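The piano was a mistake made in November

I should say at the start that I am not musical. I was asked to leave the recorder group when I was eight, and the recorder group took everybody. So when my wife's cousin offered us an upright piano, free to anyone who would come and get it, the correct answer was no thank you. I said "ooh."

Moving a free piano costs $300. Tuning one that has spent years next to a radiator costs more, and takes two visits, because the first time you only scare it. The tuner, a calm man called Nuwan Paul, played one chord, looked at me, and asked if anyone in the house was attached to the middle pedal. I told him no. He seemed relieved.

After all that I felt somebody ought to play it. My son declined. My wife pointed out that she already plays the guitar, and that she had not been the one who said "ooh." Which is how I came to be sitting in the hallway at Vevamari, the arts center over by the bus depot, at twenty to seven in the evening, holding a beginner's book with a cartoon frog on the cover. 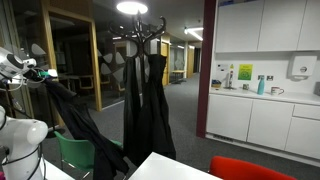
I had picked adult group piano, level one, mostly on the theory that in a group I could hide. You can't. There are six of us and we each have a digital keyboard with headphones, and the teacher can plug herself into any one of us at any moment, like a switchboard operator with a degree. You will be crawling through "Ode to Joy" with your tongue out and suddenly Oriana Durán is inside your ears saying, very kindly, "And the left hand?"

The left hand. I'd been hoping we could leave that for level two.

Oriana has rules. Count out loud. Never start over from the beginning when you make a mistake, just fix the bar and move on. I am a lifelong starter-over, and the result is that I can play the first four bars of nearly anything and the fifth bar of nothing. She spotted this in the first lesson. She made me begin a piece at the end and work backward, a line at a time, and I hated it, and it worked so well that I was a bit annoyed on the drive home.

The other thing she wants is practice every day, even if it's short. I used to do nothing all week and then an hour and a half the night before class, which was also how I handled college. Now I do fifteen minutes while the rice is on. My family knows dinner is coming when they hear the frog song.

A word about the frog. The book is written for adults, it says so on the back, but whoever did the pictures had not been told. On page 30 he wears a bow tie and explains dotted quarter notes. I have a master's degree and I needed that frog to explain it twice.

My classmates are better than I am, with one exception, and I'm grateful for him. Habibur Wickramasinghe sits to my left and plays everything at the speed of someone late for a train. We were put together for a duet, and he finished it well before I did. He took his headphones off and waited. I thought it was decent of him not to look at his watch. 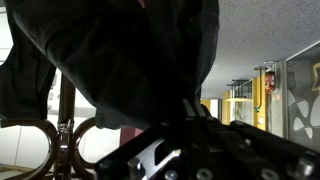

At Vevamari.

There will be a recital. I found this out from a sign-up sheet, already passed around, with my name on it in handwriting that wasn't mine. Oriana calls it "a sharing," and says it's only friends and family, and that people find it a lovely experience once it's over. I'm down for a minuet. It's a page long and has both hands in it throughout.

My brother Shafiq has said he wouldn't miss it, in the tone he once used about my driving test.

I have been playing it for the dog, who leaves at the repeat. Last night I got through the whole thing without stopping, wrong notes and all, counting out loud like a man defusing something. My son shouted down the stairs that it was nearly a song.

Nuwan Paul is coming back to look at the middle pedal. It has started to hum, and I've gotten attached to it.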